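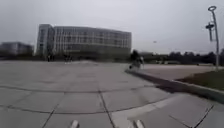
Just hose it down and go home, one reader advised after our page on cleaning brick. It's a fine plan for a patio. A plaza made of concrete slabs will take your hose, your afternoon and your good mood, and the stains will still be there in February.

How to clean a large concrete plaza and reseal the joints
Gotwood Grounds Notes, updated 30 August 2018

These steps come from the plaza at Tostby, where we had 2510 feet of joint to look after and had put it off for as long as anyone would let us. They work just as well on a loading area or a very ambitious driveway.

What you need
Stiff push broom
Leaf blower
Pressure washer (ours has a Honda engine and starts when it feels appreciated)
Degreaser made for concrete
Joint hook or an old flathead screwdriver
Foam backer rod, a little wider than the joint
Jirow self-leveling joint sealant, gray
Knee pads, whatever you may think of your knees

Step 1. Walk it first
Go along every joint with a piece of chalk and mark where the old sealant is cracked, loose or missing. Mark the stains too. Concrete that looks the same gray all over from a window has a great deal of personality up close.
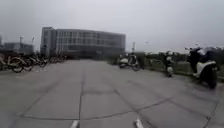
Check the drain covers while you're out there. Anything you wash off the slabs is headed for them, so ask the property office where they empty before you open the degreaser. You may be told to block the drains and vacuum up the dirty water. This is tedious, and you should do it.

Step 2. Sweep, then wash
Sweep with the broom. Put degreaser on the oil spots, give it the time printed on the label, and scrub. Then wash from the high side to the low side with a wide fan tip. A narrow tip cleans faster and also signs your name in the surface for good.

Old tire marks fade. Rust mostly doesn't, and needs its own cleaner. 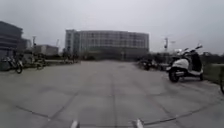 Can I seal the joints the same day I wash? Wait until the inside of the joint is dry, which at Tostby took 2 days with the sky as gray as the concrete. Sealant put into a damp joint will come up later in one long, satisfying, expensive strip.

Step 3. Clear out the joints
Pull the old sealant with the hook. Scrape both sides down to bare concrete, then blow out the dust. Do a stretch of 100 feet and stop for coffee. Weeds come out by the root or they come back. 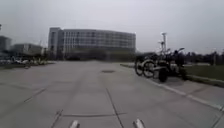
Step 4. Push in the backer rod
Set it at the depth given on the sealant label and keep it even. Don't stretch it to save money, as it will shrink back and leave you a gap.

Step 5. Pour the sealant
Cut the nozzle to the width of the joint and move at a slow walk, backward, toward the place where you left your lunch. Stop just short of the top of the slab. Self-leveling sealant does level itself, and on a slope it will go on leveling until it reaches the bottom.

Put out cones and keep feet and tires off until it has cured. Add more than 5 hours to whatever the label says if the weather is cool. Someone will walk through it anyway, so keep half a tube for touch-ups.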